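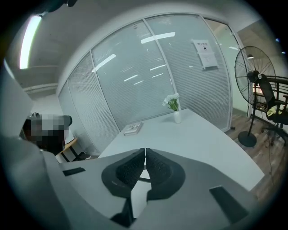
How long should a standby generator be run during its monthly test?

Long enough to reach normal operating temperature under load, a point that the service manual for the unit will specify.

Facilities that depend on backup power often discover problems only when the utility supply fails. At the Burnwood water treatment works, the maintenance department revised its testing program in November after a weak starting battery delayed a transfer by 11 seconds. The generator itself was in good order. The battery had been in service for 8 years and had passed every voltage check made with the engine at rest.

A resting voltage reading says little about how a battery will perform when the starter motor draws current. The department now carries out a load test on each battery and replaces all starting batteries after 5 years, whatever the result.

Fuel receives similar attention. Diesel held in storage absorbs water and supports microbial growth, which can block filters within minutes of a start. Burnwood keeps 3000 gallons on site and has samples drawn from the bottom of the tank, where water collects.

Transfer switches should be exercised with the building load connected, by arrangement with the departments affected. Operators are advised to record the time from loss of supply to restored voltage and to keep those records with the engine log.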